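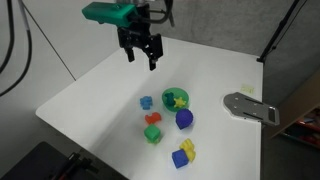

**원룸 책상, 흰색 상판 사도 될까요** (조회 687)

**모서리둥글게** · 6월 16일 토요일
이사 간 김에 책상을 바꾸려고 합니다. 후보는 Sistdale 흰색 무광이랑 Zaltik 진회색. 폭은 둘 다 맞고 가격도 비슷합니다. 아내는 흰색, 저는 아무 생각 없음. 커피는 하루 네 잔 마시고 그중 한 잔은 흘립니다.

**월세탈출기원**
마지막 문장에 답이 있는데요.

**톱밥제조기**
흰색 무광 3년 차입니다. 커피는 바로 닦으면 지워져요. 문제는 볼펜이랑 청바지 물. 팔꿈치 닿는 자리만 은은하게 하늘색이 됐습니다. 손님들은 원래 그런 디자인인 줄 압니다.

**dasan_desk**
> 커피는 바로 닦으면 지워져요

바로 닦는 사람이면 애초에 이런 글을 안 쓰죠. 저는 진회색 추천. 방이 좀 어두워 보이긴 하는데 형광등 켜면 다 똑같습니다.

**톱밥제조기**
@dasan_desk 진회색은 먼지가 다 보입니다. 아침에 닦고 점심에 보면 눈이 와 있어요. 흰색은 최소한 먼지는 숨겨 줍니다.

**dasan_desk**
먼지는 불면 날아가는데 볼펜은 불어도 그대로던데요.

**모서리둥글게**
두 분 말씀 다 맞는 것 같아서 더 모르겠습니다. 혹시 앞쪽 모서리는 어떤가요? 지금 쓰는 게 직각이라 허벅지에 멍이 가실 날이 없습니다.

**나사하나남음**
모서리는 무조건 둥근 걸로 가세요. 색은 한 달이면 익숙해지는데 멍은 안 그렇습니다. 그리고 Sistdale은 조립 설명서 18쪽을 두 번 읽으세요. 저는 한 번 읽고 다리를 거꾸로 달았습니다. 지금도 그렇게 쓰고 있습니다.

**월세탈출기원**
닉네임이 거기서 나온 거군요.

**나사하나남음**
이건 다른 책상 때 얘기입니다.

**espresso아님**
데스크매트 깔면 끝나는 얘기 아닌가요. Plodent 긴 거 깔면 색이고 뭐고 안 보입니다.

**톱밥제조기**
그럴 거면 상판을 왜 고릅니까. 합판에 매트 깔고 살지.

**espresso아님**
제가 그렇게 삽니다. 잘 삽니다.

**dasan_desk**
매트는 가장자리가 말려 올라와서 손목에 걸려요. 3월에 샀는데 지금은 고양이가 씁니다.

**모서리둥글게**
흰색으로 주문했습니다. 앞 모서리 둥근 모델이고, 아내가 골랐고, 저는 컵 받침을 네 개 받았습니다. 하루에 한 잔당 하나라고 합니다. 볼펜은 연필로 바꾸기로 합의했습니다.

**dasan_desk**
1년 뒤에 하늘색 되면 사진 올려 주세요.

**톱밥제조기**
그때쯤이면 정들어서 안 보입니다. 일단 청바지부터 멀리하세요.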